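I keep a shoebox of doll scraps by the machine, and my best tip is to sort by fabric weight before you sort by color. Thin cottons make lovely little dresses (and frog vests!), while felt goes in its own envelope for shoes. 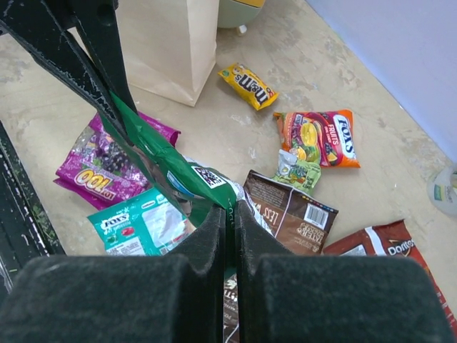
Green snack bag, crumpled.

When you stuff the arms, use tiny pinches of wool and push them down with a chopstick, and please don't hurry, my dears.

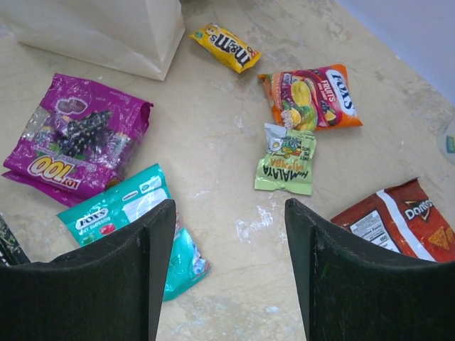 Legs want a firmer fill, so I give those 2 extra pinches before I close the seam.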